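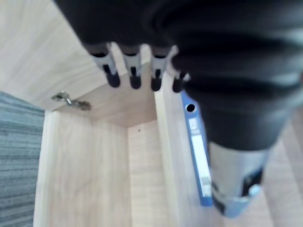 Chapter 4
What a Survey Can and Cannot Tell You

In this chapter you will meet leading questions, low response rates and the trouble with people who say they will do something and then don't. You should have read Chapter 3 on sampling first.

Corrado Marino ran a small bakery in a town called Ivwood and wanted to open a second shop. His bank wanted evidence. So one March he put a form on the counter asking customers whether they would "welcome more fresh bread in the area". Of the 148 people who filled it in, all but a handful said yes. He took the figure to the bank, the bank lent him the money, and the new shop shut before its second winter.

It is tempting to blame bad luck, and Marino did. I am less sure. Look again at who was asked. Every one of them was already standing in a bakery. Look at what they were asked, too. Who doesn't welcome fresh bread? A person can welcome it and still buy a sliced loaf from the supermarket, as most of us do.

Textbooks like to present cases of this kind as beginner's errors, the sort of thing a trained researcher would never do. I have read enough professional reports to doubt it. The Estel study, which we take apart later in the chapter, was carried out by a paid firm. It invited 800 households to take part and heard back from 26. The report ran to many pages and had a good many coloured charts in it. The response rate was in a footnote.

Dario Mancuso, who later reviewed the Estel report for the local council, put it bluntly: "They had the opinions of twenty-six people with time on their hands." That may be a little unfair. We don't know that the 26 had time on their hands. We don't know anything much about them, and that was the fault in the report.

4.1 The question before the questions

Before you write a single question, write down what decision the answers are meant to help with. If no answer could change the decision, there is no point in asking. Plenty of surveys fail this test. A firm that has already signed the lease does not need to know whether its customers like the site, though it may well enjoy hearing that they do.

Try it on a survey you have been sent lately. Write down the decision you think was at stake, then mark each question that could have affected it. Students who do this often find only one or two - and those tend to come near the end, when people have stopped reading with care.
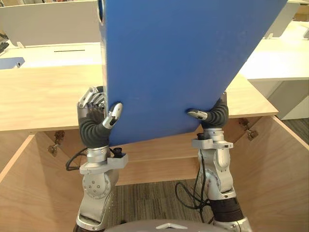 4.2 Saying and doing

Sveva Fontana's work on the Mazza bus route is often quoted in favour of surveys, and it deserves a closer look. She asked 377 residents whether they would use a new evening service. Well over half said they would. She then did something few people bother to do, and went back once the buses were running to ask the same residents whether they had been on one.

Most had not. Some had forgotten saying that they would.

Fontana took this to mean that the first survey should have asked about past trips instead of future ones. Ewurabena Alhassan disagreed, arguing that people are no better at recalling their journeys than at guessing them. Both points are looked at in section 4.3, and you should not assume that one of them must be right.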